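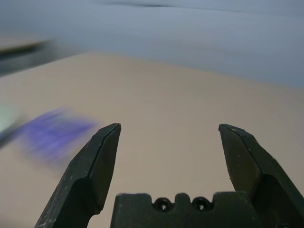 2022-03-08

I slept badly again and got up before the alarm. The heating had not come on yet, so I made tea and sat with my coat over my pyjamas and did my word list. This week it is verbs with two parts: put off, put up with, put out. I can learn them in a row, but when I need one in a conversation I always take the wrong one. Yesterday I told Angelica Salazar that I would put her up until Thursday, when I only wanted to move our lesson. She laughed so much that she had to cough. Then she wrote both sentences on a card for me and I have stuck it on the cupboard, next to the recycling dates.

I must decide about the choir before the end of the month. Woromeo is going to sing in June in the big church, with an orchestra, and the conductor wants to know who is staying. There are 28 of us now. In the autumn there were more, but some people went after the winter concert and did not come back. I sing alto, in the second row, and I am never sure if I am a help there or if I only follow the woman on my left. When she had a cold in February I was lost for the whole of the second movement.

The cost is also a question. It is 50 pounds for the term and then the music, and one must have a long black skirt. I have a black skirt but it is short. Angelica thinks I could add a piece of cloth at the bottom. I am not so sure of my sewing.

On the other side, it is the only evening in the week when I speak with people who are not paid to be patient with me. In the break we stand in the corridor with biscuits and they talk very fast, about buses and knees and grandchildren, and I understand more than I did last year. A man from the basses asked me what the word "tu" means in my language, because he had seen it on a shop. I explained for a long time, the polite form and the familiar form, and my grandmother, who used the polite form with her own husband. After all this it was the name of a brand of clothes. But he listened to everything and said it was the best thing he had heard that day.

After breakfast I walked to the library to give back the two novels. One I finished, the other not. It had too many people in it and all of them were called by their surname in one chapter and by their first name in the next. I took out a thin book on gardens in place of it. The way home goes past the allotments, and there was a man burning something in a metal bin – the smoke smelled exactly like the end of summer at my uncle's. I stayed at the fence longer than is perhaps polite.

Then the post. A letter from Virkis about the electricity, which I read three times. They say that I used 4,000 units in the year and that my monthly payment will go up from April. I do not understand how one person in two rooms can use so much. I shall ask Angelica to look at it with me, she has patience with such letters. I also want to read the meter myself, but the cupboard is locked and the key is with the agency. I rang them at eleven and was number 6 in the queue, and then the line went dead.

In the afternoon I practised the alto part with the recording. Page by page, quietly, because of the wall. The fugue is better. I can now come in at the right place if I count with my foot, but the long note before it is still too low at the end, I can hear it sinking. The conductor says one has to think upwards. I tried this in the kitchen while the potatoes were boiling and I believe it was a little higher.

My sister rang at seven. The dog is well again. She asked if I am lonely and I said no, only sometimes on Sundays, and then she talked about the roof. She has bought the paint from Bravus, the yellow one, although everybody told her that it was too bright for the hall. I said I like it. I have not seen it.

To do: ring the agency again, ask for the key. Lemons. Hem of the skirt – measure first. Write to the conductor that I am staying.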